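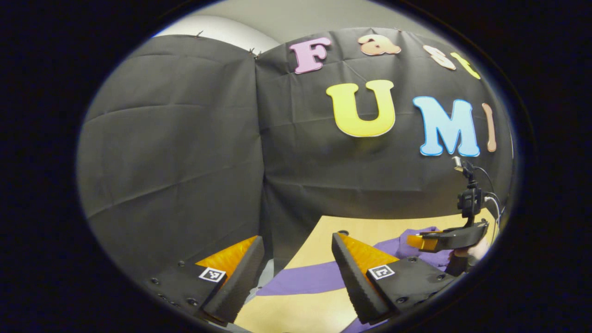
Black cloth backdrop with the cut-out letters up, purple fabric on the table

List home | Threads | By date | Search | Join

From: Jussara Conceição
To: backdrops-and-banners list
Date: 27 December 2025
Subject: Re: Hanging letters on black cloth without wrecking it

On the list, Furtado wrote:

> I have a plain black cloth that I want to hang behind a table and
> put a name on in big letters. Last time I used paper letters and
> they curled up before lunch. I also had the cloth in one piece and
> it was a bear to get level. Has anybody used foam type letters on
> fabric? Do they stay up? And do you iron the cloth first or just
> live with the creases? I have one day to set up and not much
> patience.

Oh, I love this question, and I have been waiting for an excuse to talk about letters!

Yes to foam. I'm a total convert. The picture at the top has the look I mean, with "Fast" small along the top and "UMI" big underneath, in pink, peach, yellow and light blue on black. Look how those colors jump! I used to do everything in white because I thought it was the safe choice, and then I tried a yellow on black and never went back. If your name splits into a short word and an even shorter one, try the two sizes. The little row can curve or wander a bit and it just looks cheerful, while a big row that wanders looks like a mistake.

A few of them have a white outline too, which I'm crazy about. You can get the same thing by cutting a second letter in white a little larger and sticking the colored one on top. Slow work, but you can do it in front of the TV. Cut the insides of the a's first while the sheet is still whole (ask me how many a's I have torn).

For sticking them up, I lay the cloth flat on the floor and do all the letters there, then hang it with a helper. Small loops of double-sided fabric tape, one at each end of every stroke. Go easy in the middle or you'll get a dimple. I tried the stick-on dots from Gromine first and they were fine on smooth cotton but let go of my fuzzy cloth overnight. The Jivell tape held for 3 days at our December fair, through a lot of door opening and shutting. That's one fair and one cloth, so test a scrap!

About the one-piece cloth: please try two panels. Two people can handle one panel each, and if one side is sagging you only redo that side. Put the seam off center and keep the whole name on one panel, so you never have a letter straddling the join. Clips along the top edge are plenty for light fabric. Mine is heavier so I add extra near the seam, where it always wants to gape.

Ironing... I iron the panel with the letters and let the other one do what it likes. Folds on a plain black side look like drapery to me, and I have made my peace with them. Under the letters it does matter, though, as foam won't sit on a ridge. Iron before you stick anything. I once tried to steam out a crease next to a finished letter and I now own a very strange G.

And the table! Don't cover all of it if it's a nice one. A pale wood top next to black cloth looks great by itself, and then you only need a strip of something bright across it. Purple is wonderful with the yellow letters. I keep a long piece in the box just for that, and I bunch it up and let it fold where it wants. Takes a minute and no pins.

My whole kit fits in one flat box now: two panels, clips, tape, letters in a folder with paper between them so the colors don't rub. Write the name on the folder, or next year you'll be sorting M's from upside-down W's like I did.

What size is your table, and how far back will people be standing? If they're 30 feet away I'd go bigger than you think on the second row. I have a set of paper patterns from the Wusance banner that I can trace and mail you, just send me the name you're putting up. I would really love to see it when it's hung!

Jussara

Contact the list owner | Copyright of each message stays with its writer | Back to top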